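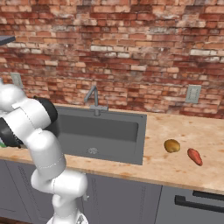
The arm at the sink counter, kitchen model, with two items set out to the right of the basin.

Home Kitchen Workshop Seasonal Care Tips Index Contact

Care of the Kitchen Arm: Setting Up and Maintaining a Sink-Side Unit

These tips are issued by the household section at Trernotex for residents and staff who look after a white jointed arm beside a kitchen sink. They cover the routine work only. Faults inside a joint should be referred to the workshop in Larkdale. The page was last revised on 31st August.

Before any work

Park the arm in its rest position and switch it off at the wall. Wait until all movement has stopped before reaching past the elbow. Hold the upper links with one hand when the brakes are released, as the forearm will drop under its own weight. The controller should remain off until tools and cloths have been cleared from the counter.

Checking the base

A loose base is the most common cause of missed grasps. Check the mounting bolts every 2 weeks, tightening them a little at a time in a crosswise order. Do not force a bolt that continues to turn. Remove it, inspect the thread, and replace it if the thread is worn.

Wipe the floor and cabinet fronts near the base before refitting any cover. Grit trapped beneath the housing will tilt the arm slightly, and a very small tilt at the base becomes a noticeable error at the gripper.

Cleaning the shell

Use a soft cloth, dampened with warm water and a drop of dish soap. Work along the seams from the base upward, then dry them with a second cloth. Do not spray the arm directly, and do not rinse any part of it under the faucet. The black rings at the joints should be wiped dry. Polish must not be used on them – it collects flour and lint, and the residue is difficult to remove.

Potatoes and other root vegetables carry more soil than is generally expected. Brush them off before they are placed within reach of the gripper. The finger pads should be cleaned at the end of each day's handling and replaced when the surface has become shiny.

Setting the reach

The arm must be taught the position of the sink again whenever the base has been moved. Begin with the rim of the basin, then the faucet, then the open counter. Leave a clear margin around the faucet, including its lever. Birgit Kohlhase of the Tromau kitchens recommends teaching the faucet at its highest point first, and this has become our usual practice.

Run the first pass at the lowest speed with nothing in the gripper. Watch the elbow as well as the fingers. In a narrow kitchen the elbow may swing over the cabinet doors, and a door left open is likely to be struck. The same applies to the appliance doors. Keep them closed while the arm is in use.

For the second pass, place one round item and one long item on the counter, with a gap between them. A long item should be picked up across its middle. If it turns in the fingers, correct the approach angle before raising the grip force.

Older kitchens

The Reuter building dates from 1940, and its counters are not level. Where the surface slopes, small round items may roll toward the front edge during testing. A thin mat will hold them, but the counter height must then be taught again with the mat in place. Rainer Seidel keeps a record of the settings for each kitchen in that building, and copies may be requested from the workshop.

Brick walls shed a fine dust, particularly once the heating is turned on in November. Brush the wall behind the sink with a dry brush while the arm is covered – an old pillowcase is suitable for the wrist and gripper.

Spare parts

Finger pads are listed as item 49 on the stores sheet. Order them in matched pairs and fit both at the same time. Return worn pads with the request form.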